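[liste-robots] Re: cellule deux bras Kotow – quelqu'un l'a eue en main ?

Bonjour à tous, réponse en vrac, je file à 14 h.
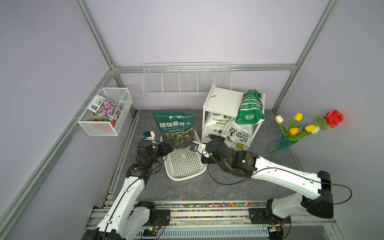
1. Ce qu'on a pris

La cellule Kotow complète : deux bras, le châssis en profilés, les parois, une caméra au poignet de chaque bras. Plus l'option rail avant. Pas pris le logiciel de supervision Lanar, trop cher pour ce qu'on en fait, on pilote avec nos scripts. Prêt de deux mois, on rend tout en juillet ou on achète.

2. Ce que Cyrill demandait

> Le message de Cyrill Rainer :
> Bonjour la liste,
> Nous hésitons entre la cellule Kotow et le kit Jaber pour un atelier
> de rempotage et de petit conditionnement horticole. Sacs souples,
> pots, bacs ajourés, un peu de fleurs artificielles pour la partie
> déco. Trois questions :
> – est-ce que les pinces tiennent un sachet mou sans le crever ?
> – la terre, ça va où ?
> – le montage, combien de temps en vrai, pas celui de la brochure ?
> Si quelqu'un a aussi un avis sur le SAV je prends.
> Merci d'avance,
> Cyrill

3. Les sachets

Oui mais. Le sac de terreau posé debout dans le bac blanc à trous, un bras de chaque côté, ça passe bien si on serre bas et doucement. Par le haut le plastique se plisse et glisse. Les petits sachets d'engrais sur l'étagère, plus pénible, surtout celui du haut qui est tout froissé : la pince arrive dessus, le pousse, et il se couche. On a fini par baisser la vitesse à 50 % pour toutes les approches, là c'est correct. Réglage d'effort un peu caché dans le menu, page 175 du manuel (la version anglaise, la française s'arrête avant).

Les tulipes et la rose dans le vase, on voulait voir pour ta partie déco. Les tiges une par une, ok. Le vase lui même, non, trop de facettes, on n'a pas insisté.

4. La terre

Ça va partout. Les doigts de la pince droite sont pleins de terre, voyez vous-mêmes. Et surtout les rainures du rail avant : des petits grains de toutes les couleurs coincés dedans, j'en retire au cure-dent. Aucun cache prévu d'origine. Kotow vend un soufflet à part, 195 euros, à mon avis il devrait être dans le carton. La carte électronique est en bas près de la base gauche, j'aurais préféré la voir ailleurs quand on travaille avec du terreau. Prévoyez un aspirateur à main et un coup de pinceau en fin de journée.

5. Montage

À deux, nearly une journée pour le châssis – pardon, presque une journée, je relis la fiche anglaise en même temps. Puis une demi-journée de calibration. Les profilés sont bien coupés, rien à redire. Les cables par contre... celui de la pince droite traîne au sol devant le bras, il faut des colliers, pas fournis non plus. Les paniers grillagés se fixent aux parois sans problème, pratiques pour sortir un pot du plan de travail.

6. SAV et le kit Jaber

SAV : passé par Ernlow, le revendeur. Réponse le lendemain, polie, un peu à coté de la question la première fois. Deuxième mail plus précis, bonne réponse. Jaber jamais essayé, donc je me tais.

Au final pour du rempotage je prendrais la Kotow avec le soufflet, et sans Lanar. Pour de la cadence, non. Cyrill si tu veux les fichiers de réglage écris moi hors liste, je les ai encore sur le portable de l'atelier.

A+
M.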